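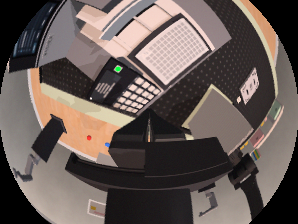 포다리(Podari) 정전기 방지 작업 매트

제품 개요

포다리 정전기 방지 작업 매트는 전자부품의 조립, 검사, 수리 공정에서 발생하는 정전기를 접지 경로로 서서히 방전시키기 위한 작업대용 2층 구조 매트입니다. 상층은 정전기 확산층, 하층은 도전층으로 구성되며, 두 층은 가열 압착 방식으로 접합되어 장기간 사용 시에도 층간 분리가 적습니다. 연구기관, 계측기 교정실, 교육기관 실습실, 소규모 수리 작업장에 공급하고 있습니다.

본 제품은 트로니오(Trorneo)가 설계 및 제조하고, 국내에서는 푸멕(Fumeck)이 수입, 재단, 검수 및 사후 지원을 담당합니다.

제품 구성

매트 본체 1매
접지 코드 1개(보호 저항 내장)
스냅 단자 2개(본체에 부착하여 출고)
손목띠 연결용 공용 접지점 1개
사용 설명서 및 출하 검사 성적서 각 1부

손목띠, 접지 측정기, 전용 세정액은 별매품입니다. 견적 요청 시 함께 기재하여 주시기 바랍니다.

규격 및 주문 방식

본 제품은 재단품과 롤 제품으로 구분하여 공급합니다. 롤 제품의 폭은 60 cm이며 길이는 10 m입니다. 재단품은 주문자가 지정한 치수에 따라 절단하며, 최소 재단 길이는 20 cm입니다. 재단 후 절단면은 별도의 마감 처리를 하지 않습니다. 모서리 라운드 가공이 필요한 경우에는 주문서 비고란에 명시하여야 하며, 가공비가 추가됩니다.

색상은 회색, 청색, 녹색 중에서 선택할 수 있습니다. 생산 시기에 따라 색조에 약간의 차이가 발생할 수 있으므로, 동일 작업실에 여러 매를 설치하는 경우 일괄 주문을 권장합니다. 색조 차이는 교환 사유에 해당하지 않습니다.

설치 방법

1. 작업대 표면의 먼지, 유분, 접착제 잔여물을 제거하고 완전히 건조시킵니다.
2. 매트를 펼친 상태로 하루 동안 실온에 두어 말림을 완화합니다. 롤 제품은 감긴 방향의 반대로 되감지 마십시오.
3. 확산층이 위를 향하도록 배치합니다. 하층은 검은색이므로 절단면에서 구분할 수 있습니다.
4. 스냅 단자에 접지 코드를 연결하고, 반대쪽 단자를 건물의 보호 접지 또는 지정된 공통 접지점에 연결합니다.
5. 측정기를 사용하여 매트 표면과 접지점 사이의 저항을 확인하고 그 값을 기록합니다.

매트 여러 장을 직렬로 연결하여 접지하지 마십시오. 각 매트는 개별 접지 코드를 통하여 공통 접지점에 연결하여야 합니다. 수도관, 가스관, 난방 배관은 접지점으로 사용할 수 없습니다.

사용 환경

권장 사용 장소는 직사광선이 닿지 않는 실내입니다. 상대습도가 지나치게 낮은 환경에서는 표면 저항이 상승할 수 있으므로 점검 주기를 단축하시기 바랍니다. 납땜 작업 중 짧은 시간의 접촉은 허용되나, 가열된 인두 팁을 매트 위에 직접 올려두는 행위는 금지합니다. 표면 변색이나 용융 흔적이 있는 부위는 확산 성능을 보증하지 않습니다.

중량이 큰 장비를 장기간 올려둘 경우 받침 부위에 눌린 자국이 남을 수 있습니다. 이는 외관상의 변화이며 일반적으로 전기적 특성에는 영향을 주지 않습니다. 다만 받침이 날카로운 장비에는 보호판을 별도로 사용하여 주십시오.

본 제품은 감전 방지용 절연 매트가 아닙니다. 고전압이 노출된 회로의 점검이나 활선 작업에 사용하여서는 안 됩니다.

세척 및 점검

일상적인 세척에는 보푸라기가 적은 천과 중성 세제를 희석한 물을 사용합니다. 실리콘 또는 왁스 성분이 포함된 세정제는 표면에 절연막을 형성하므로 사용을 금합니다. 아세톤 등 강한 용제는 표면 경화와 균열의 원인이 됩니다. 세척 후에는 충분히 건조시킨 다음 저항을 측정하십시오.

정기 점검은 월 1회를 기준으로 합니다. 점검 항목은 표면 손상 여부, 스냅 단자의 체결 상태, 접지 코드의 단선 여부, 표면 대 접지점 저항입니다. 측정값이 검사 성적서에 기재된 허용 범위를 벗어난 경우에는 세척 후 재측정하고, 결과가 동일하면 사용을 중지한 뒤 푸멕 기술지원 부서로 연락하여 주시기 바랍니다.

보관 및 운송

미사용 제품은 원래의 지관에 감은 상태로 수평 보관합니다. 접어서 보관할 경우 접힌 부위의 도전층이 손상될 수 있습니다. 운송 중 포장 파손이 확인되면 개봉 전에 운송 담당자의 확인을 받은 후 수령하여 주십시오.

가격 및 납기

가격은 수량과 재단 조건에 따라 개별 견적으로 안내합니다. 200매 이상의 재단품을 일괄 주문하는 기관에는 별도의 공급 단가를 적용합니다. 표준 색상 롤 제품은 재고 보유 시 주문 확인 후 순차 출고하며, 재단품은 도면 승인일을 기준으로 납기를 산정합니다. 8월 중 하계 휴무 기간에는 재단 작업이 중단되므로, 해당 기간에 납품이 필요한 기관은 사전에 협의하여 주시기 바랍니다.

품질 보증

보증 기간은 납품일로부터 1년입니다. 제조상의 결함으로 인한 층간 분리, 단자 탈락, 저항값 이탈은 무상 교환 대상입니다. 다음의 경우는 보증 대상에서 제외됩니다.

사용자가 임의로 절단하거나 천공한 제품
부적합한 세정제 사용으로 손상된 제품
열, 화학물질 또는 날카로운 공구에 의한 표면 손상
점검 기록이 없는 상태에서의 저항값 이탈

관련 제품

고네임(Ghoneim) 손목띠 세트: 조절식 밴드와 나선형 코드로 구성되며, 본 매트의 공용 접지점에 직접 연결할 수 있습니다.
포다리 바닥 매트: 입식 작업 구역용이며 작업대용 제품과 혼용 설치가 가능합니다.
포다리 전용 세정액: 분무형 용기와 보충용 용기로 공급합니다.

문의

제품 기술 문의: 트로니오 제품기술부 파르자드 알리푸르(Farzad Alipour)
견적 및 납품 문의: 푸멕 기관영업부 도로시 턴스톨(Dorothy Tunstall)

문의 시 기관명, 설치 장소, 필요 치수, 수량, 희망 색상을 기재하여 주시면 보다 신속한 안내가 가능합니다. 본 페이지의 사양은 품질 개선을 위하여 사전 예고 없이 변경될 수 있으며, 계약 시에는 견적서에 첨부된 사양서를 우선 적용합니다.

최종 수정일: 2018년 7월 22일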